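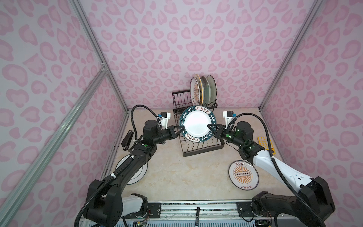

Robot Cell Attendant, Dishes and Tableware (2 open positions)
Fistirlow Catering Services, Trestudby kitchen
Posted February 27, 2022

Fistirlow cooks and serves lunch for offices and schools. In our Trestudby kitchen the dishes come back from the dining rooms in the afternoon, and until last year all of them were scraped, washed, sorted and racked by hand. Now a part of the racking is done by two-arm robot cells. The arms take a plate between them and bring it to the rack. People still do the scraping, the washing machine, the glasses, the big pots and everything that comes back in a strange shape.

We are looking for two persons who will take care of the cells during the afternoon shift. You do not need to be an engineer. Four of our present attendants came from the dish room, and we would be glad to receive applications from people with the same background.

What the work is

You put the plates on the counter of the cell, start the program and watch the first plates go into the rack. When a gripper loses a plate or holds it badly, you stop the cell, take the plate out and start again. You write the stop in the log with a few words on what happened. The log is read every morning by the technical group, and they will ask you questions about it, so please do not be shy in writing.

Our plates are mixed. Some have a dark teal rim, some are cream with an orange sunburst, some are plain white with a thin black line, and they do not all behave in the same way in the gripper. A good attendant learns this quickly and tells us which plates make trouble. Last month such a note from the shift made us change the order of loading.

You also clean the counter and the gripper fingers, empty the racks and carry them to the shelves. This is standing work, and a full rack is heavy. With the arms moving, hands stay outside of the cell. This rule has no exceptions, also not when we are late.

What changes and what does not

We know that people in the dish room are worried about the cells, and we prefer to write openly about it. No contract in Trestudby was ended when the cells arrived. The evening overtime is less than before, and for some colleagues this means less money at the end of the month. For this reason the attendant position is paid one grade higher than dish room work. The wrists and shoulders have an easier day, but the work asks for more attention, and some who tried it went back to the washing line because they found the watching tiring. It is possible for you to go back also, within the first 76 days, with no loss of your place.

What we ask from you

- Experience in a kitchen, a laundry, a warehouse or similar
- Enough English to read a screen message and to write a short note
- Patience with a machine that is slower than you on some days
- Availability from Monday to Friday, 1 pm to 9 pm

What we offer

Paid training together with Casau, the company which installs and services our cells. The training is 130 hours, partly in their workshop and partly on our floor next to an experienced attendant. Also a warm meal on each shift, work shoes, and a bus pass for those who come by the Phan line.

How to apply

Bring or send a short letter and a list of your former jobs to the Trestudby kitchen office. A photo is not necessary. If you already work with us, tell your shift leader as well - your application will be read in the same way as the others. We will invite candidates to spend one paid afternoon at the cells before anybody decides anything. The work begins in April.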